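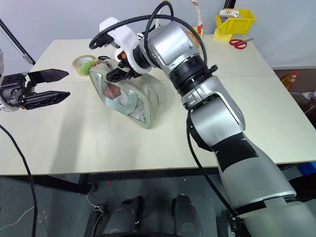

Pouch handling at the Norkeck bench, right gripper on the upper edge of the zippered pouch.

Progress report to Pekico, 28/05/2021
Prepared by Hrvoje Vlachou

We're up to 1,031 logged grasps, and the soft-bag work is going really well! The one setback was a fault on the right arm. On 17 runs the cable looped over the wrist pulled tight near full reach, the wrist joint stopped on overload, and the arm held its position with the bag still in the jaw. Two of those stops needed the emergency button. There were no injuries and no damage.

We've limited wrist rotation in software and ordered a longer cable from Paulík. The 42 runs since the limit went in have been free of stops, which is great to see. Full-reach grasps stay on hold until the new cable is fitted.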